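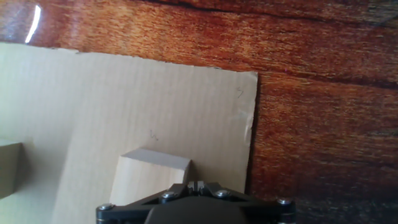
Wrist camera view during block alignment. The work surface is corrugated cardboard laid over a wooden tabletop.

Home Products Guides Service Plans Downloads Contact

Search guides Enter keyword or part number Go

Setting Up the Rillden Tetska Wrist Camera Kit for Block Handling

This guide describes the installation and first use of the Tetska wrist camera kit, supplied by Rillden for small tabletop arms. It is intended for instructors, laboratory staff and individual owners who have completed the basic arm assembly and can move the arm by hand controller. The guide was prepared by Trefor Humphreys of the Rillden support office and reviewed by Krishnamoorthy Kotian. It replaces the sheet packed with kits shipped before August.

Allow 90 minutes for the full procedure. Owners who have already fitted the camera bracket may begin at Step 3.

What the Kit Contains

The standard kit includes the camera module, the wrist bracket, a cable with strain relief, a set of bracket screws, a hex driver and a license card for the Bellis control software. Wooden practice blocks are sold separately. Any plain block that fits between the open fingers may be used in their place, provided that its opposite sides are parallel.

The kit does not include a work mat. A sheet of corrugated cardboard is acceptable for all exercises in this guide and is used in our own training room.

Step 1. Prepare the Work Surface

Clear an area large enough for the arm to reach forward and to both sides without touching a wall, lamp or cable. Lay the cardboard flat and tape down any corner that lifts. If the sheet has been cut by hand, the edges need not be straight. Small creases and scuffs are also acceptable as long as they are not under the block.

A polished tabletop reflects light strongly. The camera adjusts its exposure to the whole view, and a patch of glare at one side may cause pale objects to lose detail. Extend the cardboard well past the area in which blocks will be placed, and move desk lamps so that they do not shine directly on exposed wood. Pale blocks on tan cardboard give adequate contrast for manual work. For automatic detection, a darker mat is preferred.

Position marks may be made on the cardboard in pencil. Keep them small and light. Heavy marker lines can be mistaken for block edges by the detection routine.

Step 2. Fit the Bracket and Camera

Switch off the arm and disconnect the power supply. Support the wrist with one hand while working, as the joints will not hold their position without power.

Place the bracket against the wrist plate with the cable slot facing the forearm. Insert all of the screws by hand before tightening any of them. Tighten each screw a little at a time, working across the bracket from one side to the other. Stop when the bracket no longer shifts under light finger pressure. Overtightening will strip the wrist plate, and this damage is not covered by the standard service plan.

Seat the camera in its holder and close the clip. Route the cable through the slot and along the forearm, leaving a loop at the wrist. Turn the wrist by hand through its full range and confirm that the loop neither pulls tight nor catches on the gripper.

Step 3. Connect and Check the View

Reconnect the power supply, start Bellis and enter the code from the license card. Open the Camera page and select Live View.

With the bracket seated correctly, the gripper should appear along the bottom of the picture, with the fingers near the center and the work surface beyond them. The brackets on either side should appear at similar heights. If one side sits noticeably higher than the other, the camera is tilted in its holder. Open the clip, reseat the camera and check again.

It is normal for the gripper to hide the lower part of a block when the arm draws close. Users who are new to wrist cameras often attempt to correct this by tilting the camera upward. Please do not do so — the calibration in Step 4 depends on the fingers remaining in view.

Step 4. Run the Calibration

Remove all objects from the cardboard. Select Calibrate and follow the prompts. The arm will move to a series of positions and pause at each. Keep hands and loose clothing away from the arm until the software reports that the routine has ended.

A calibration score is shown at the finish. A score of 158 or higher is suitable for all exercises. A lower score usually indicates a loose bracket or uneven lighting. Correct the cause and repeat the routine before proceeding.

Step 5. Align with a Block

Place one block upright on the cardboard within easy reach of the arm. A second block may be placed off to the side for later use, with enough space between the two for the open fingers to pass.

Bring the arm forward at the slowest speed setting. Use the gap between the fingers as the sighting line, and adjust the base rotation until the gap points to the middle of the block. Then adjust the wrist rotation until the fingers will meet two opposite faces squarely. Make these corrections before the final approach. Corrections made close to the block tend to push it over.

Shadows are a useful aid. With a lamp placed to one side, each block casts a shadow on the cardboard, and the point where the shadow meets the block shows where its base rests. This is helpful when the gripper covers part of the front face.

Open the fingers, lower the arm to the working height and advance until the block lies between them. Close the fingers at low force. Raise the arm a short distance and pause before moving to the new position.

Step 6. Save the Sequence

Once the movement has been completed satisfactorily by hand control, it may be recorded. Select Record, repeat the movement, and select Save. Sequences may be replayed from the Library page. Return the block to its pencil mark before each replay, as recorded sequences do not search for an object that has been moved.

Service and Support

All kits carry the standard plan. The extended plan, offered under the name Risell, adds remote setup assistance and replacement of the bracket and cable. Schools ordering for several arms may request a combined plan through the support office. Please quote guide number 41 when writing to us about this procedure.

Previous guide Next guide Back to top

Reader Comments (4)

Rogelio Sison
We fitted two of these for our evening class. The instructions for the cable loop are clear, but the clip on the camera holder is stiff and I would suggest a warning for students with long fingernails. Calibration passed the first time on one arm and needed a second run on the other.

Hefin Beddoe
Is the bracket compatible with the older wrist plate, the one with the raised rim? Mine rocks slightly even with all the screws in.

Trefor Humphreys (Rillden)
Mr. Beddoe, the raised-rim plate requires a spacer, available from the support office. Please do not tighten the screws further to stop the movement.

Iolo Morgan
My score stayed low until I turned off the lamp behind the arm. The varnish on my desk was throwing a white stripe into one corner of the view. I have since put down a bigger piece of cardboard and it calibrates without trouble.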